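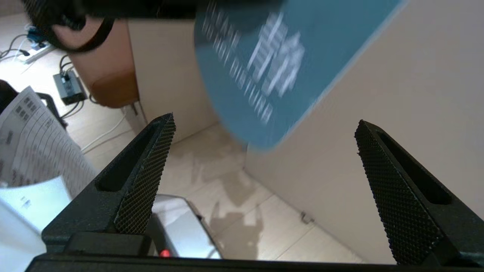
The open gripper with its textured grip pads, seen from the wrist camera at the Tapley open day. Photo: Trinwood

TAPLEY, 25/08/2026 – Trinwood opened its robot workshop to the public for the first time, and 190 people came through the doors!

Visitors joined 30-minute sessions with Bistau, the two-fingered arm the team has been developing with Prusero since April. They watched it pick up cups, cables and folded cloths, then took the controls themselves while a screen showed the view from the wrist.

"The kids went straight for the controls and the parents weren't far behind," said Sheila Hebden, workshop manager at Trinwood. "We had 80 people signed up and more than twice that walked in. What a day!"

Geeta Dwivedi of Prusero led the talks on grip pads and passed spare ones around the room. "People love running a thumb over those little bumps," she said. "I got better questions about friction than I've had all year."

A second open day is being planned, with 3 evening sessions added for people who work during the day. Schools and clubs in the Tapley area can ask for a group visit at the Trinwood front desk.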